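Search this site Search Go

Winter Jackets, Folded and Put Away

Welcome to my small gallery page about folding. My name is Shanti Kashyap and I live in Grisbridge, where the closets are narrow and the winter is long. Every year in April our padded jackets go into storage, and every year I used to push them in with my knee. Then my neighbor Dorian Chauvin taught me how his mother folded them, and I have kept to her way for two winters now.

I fold on the bed, not on the table. The table is the right height, but the sleeves of a big jacket hang down from it and pull everything to one side. Before I start, I close the zipper up to the collar and empty the pockets. Last year I stored a jacket with half a cookie inside, and I do not recommend it.

The sleeves are first. One goes across the chest, then the other one over it, and the collar stays standing until the end. After that I fold the bottom up to the middle and press slowly with both arms, so the air can leave. If you press fast, the air only moves to another part of the jacket and you have a balloon.

My storage bags are the Tostivby ones, 90 centimeters long. One bag takes two jackets for adults, or three for children if you are patient. The long coat from Farah does not fit in any of them, so it hangs behind the door all summer under an old pillowcase.

Some readers from Jurthorpe wrote to me about rolling. I tried it with a thin vest and it was good. With a thick jacket, the roll opened again before I could find the string.

The navy blue one, with the first sleeve across the chest and the second still to go.

Contact | Copyright Shanti Kashyap | Back to top

Last updated: 2021-02-08

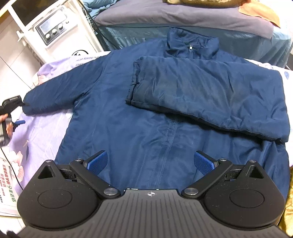

Should a padded jacket be washed before it goes into storage for the summer?

It is better to wash it first and let it dry completely, also inside the lining, as old stains become harder to remove after some months and a damp filling can start to smell.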